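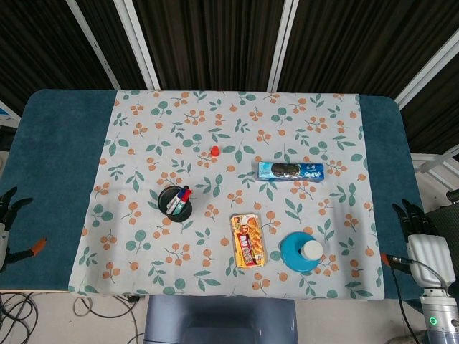

Table after lunch. Printed cloth on, pen holder at left.

December 18, 2024

Cleared the big table down to the cloth and whatever people are still using. The printed cloth stays on until January. It is narrower than the table, so the blue-green cover underneath shows on both sides, more of it on the left. I have stopped trying to center it. The creases down the lower part are from storage, folded in four under the dictionaries at Pinham, and they have not dropped out under their own weight. An iron on medium would do it. Olga Saavedra has the iron.

Items left on the cloth: the black mesh pen holder with the whiteboard markers, the blue box, the yellow package, the small red cap, the round blue disc with the white cylinder on it. The rest went back to the shelf or into the drawer.

Markers. I tried the red-capped one on the board this morning and got a full line at normal pressure, slightly faint at the end of the stroke. The blue-capped one is good. I have stored markers flat for years on the theory that the ink stays even along the barrel. In the mesh holder they lean at whatever angle the rim gives them. I will leave them there and see if the line gets worse by January. If it does, they go back in the drawer.

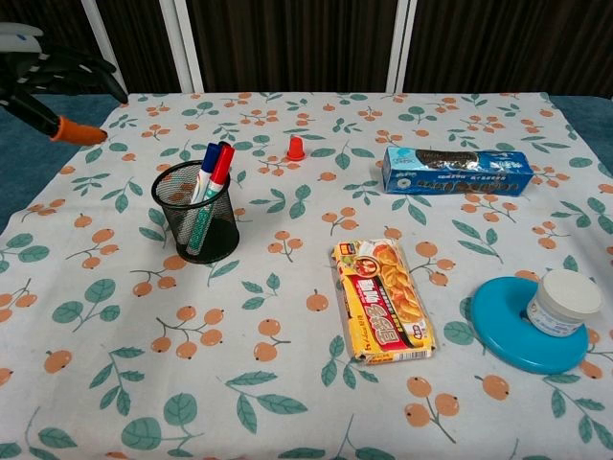
The red cap is still unassigned. It is cone-shaped with a flared base and stands up by itself. I tried it on the glue bottle (too narrow), the oil bottle (too wide) and the spare nozzle from the sealant kit, where it went on but would not hold. Ignacio Godoy thinks it came off something in the Ronside delivery. I went through the Ronside packing slip, number 1287, and no loose part of that kind is listed. It stays on the table until the weekend, then it goes in the jar with the other caps.

The cookies in the blue box are for whoever wants them. The yellow package is the one Wu brought. The label is in Chinese and I can't read it, so I am going by the picture on the front, which shows some kind of golden pastry or biscuit. The wrapper is the crinkly sort. Once opened, it should go in a tin with a lid. The tin on the second shelf is the right length but smells of tea.

Measured the shelf while I was up there. Clear width is 649 mm between the brackets. The replacement board from Erura is sold at 1000 mm, so it needs one cut, and I would prefer to take it off the left end where the edge is already chipped. Fine blade, masking tape over the line, cut from the back face. Almost 2 mm of play should be left for the bracket covers. I have not ordered it yet. Ignacio says the present board will last another year. It sags in the middle with the dictionaries on it, and his answer to that is to move the dictionaries.

Olga called at four. She will bring the iron back and wants the table for wrapping, so the pen holder has to move to the windowsill for the evening. She asked if the berries on the cloth were meant to be rowan or small oranges. I told her both fruit shapes are orange and the leaves come in more than one kind, so the print is probably not of any one plant. She said that was not much of an answer.

Tape needed. Two rolls, clear, the narrow width. Also a pencil for the shelf line.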